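How Does a Town Say Yes or No to a New Building?

Kids' page, Apr 4, 2021

Say somebody wants to turn the old shoe shop into a climbing place. Or put flats where the car park is. Can they just do it?

Nope. They have to ask first. It's called planning permission and it's one of the main jobs a town council does. Bit boring name. Quite interesting really, once you get going.

We'll use a made-to-measure case, the old tile works in Itden. Big brick shed, shut for years. A firm called Clemska wants to make it into workshops and a café. Let's go.

What is a council anyway?

A group of grown-ups picked by the people who live there. Picked by voting. They meet in a room, usually with a long table and not very comfy chairs, and decide things for the town. Bins, parks, car parks, swings. And buildings.

The people on the council are called councillors. Hard word to spell, two Ls in the middle. They aren't all builders or experts. So they get help from planning officers, who work for the council and know the rules.

Why do you have to ask?

Because a building is big and it stays put. If your neighbour paints their bedroom orange, you don't have to look at it. If your neighbour builds a tower next to your garden, you do. Every day. And it might block your sun.

Other stuff too:
Where will the cars go?
Is it noisy at bedtime?
Are there bats in the roof? (Bats are protected. You can't just chuck them out.)
Will rain water run off into somebody's kitchen?
Is the old building special?

That last one matters in Itden. The town has been on maps since 1533 and people are fond of the old bits. The tile works isn't that old, nowhere near. But it's got a tall chimney, and lots of people use it to find there way home.

Step by step

Step 1. The plan goes in.
Clemska draws the building from the front, the back and the sides. Also from on top, like a bird would see it. Then they fill in forms. Lots of forms. What's it for, how tall, how many parking spaces, what are the walls made of. All of it gets sent to the council and there's a fee to pay.

Step 2. Everyone gets told.
A notice goes up near the site. Have you seen one? A sheet of paper in a plastic sleeve, tied to a lamp post. Most people walk straight past. Next time, stop and read it! It tells you what someone wants to do and when you have to write in by.

People living close by get a letter as well.

Step 3. People say what they think.
You can write to say "good idea" or "bad idea". Saying why is the important part. "I don't like it" doesn't help very much. "Lorries will turn round outside the infant school at home time" helps a lot.

Some reasons count and some don't. Traffic counts. Noise counts. Losing your light counts. Not liking the owner doesn't count, even if you really really don't like them. And "it'll spoil my nice view" usually doesn't count either. That one makes people cross.

In Itden, some people were worried about sawing and hammering in the evenings. Others wanted the café opened tomorrow please.

Step 4. The officer has a look.
The planning officer visits. Walks about, looks at the road, looks at the chimney, reads all the letters. Then writes a report. At the end it says either "I think yes" or "I think no". Councillors don't have to agree with it, but they do have to read it.

Step 5. The meeting.
Small things, like a porch, often get decided by an officer on their own. Bigger things go to a meeting, and you're allowed in to watch. Children too, though you have to be quiet and it does go on a bit. Some people get to speak, but only for a short time. Then it's hands up to vote.

What if it's a tie? Then the person in charge of the meeting, the chair, gets to vote again. (The chair is a person. Not the thing they sit on.)

So what can they say?

Yes.
No.
Or yes, but.

"Yes, but" happens loads. The buts are called conditions. For the tile works there were 5 of them. Keep the chimney. No loud machines after teatime. Plant 4 trees by the road. Put in 2 bike racks. Leave the bats alone till a bat expert has been.

If Clemska breaks a condition, the council can make them put it right.

Who uses the building after?

Once the work's done, people can rent a room inside. Might be a potter, or somebody mending bikes, or a woodworker.
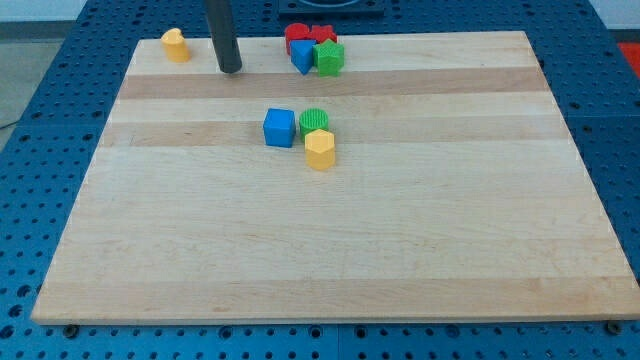 What if the answer is no?

You can change the plan and try again. Make it shorter. Move the bins. Happens all the time.

Or you can appeal. That means asking someone from outside the council to look at it all over again. They might agree with the council, they might not. It's slow. Months.

Zaltholm, up the road, had a skate park turned down and then said yes to it in November, after the ramps were moved away from the houses. Same skate park, different corner of the field.

Words to know

Council: the people picked to run things in a town.
Application: asking, in writing, with drawings.
Objection: saying you're against it, and why.
Condition: a "but" stuck on to a yes.
Appeal: asking someone else to look again.
Site: the bit of land where it's all going to happen.

Have a go

Find a planning notice near you. Take a grown up. Read it and see if you can work out what's going to change. Then write two sentences, one for and one against. Harder than it sounds, doing both.

Or draw your own plan for an empty shop. Front, side, and from on top. Dont forget the bins.

Next time on the kids' page: who decides where the bus stops go, with help from the Anghel Street bus map.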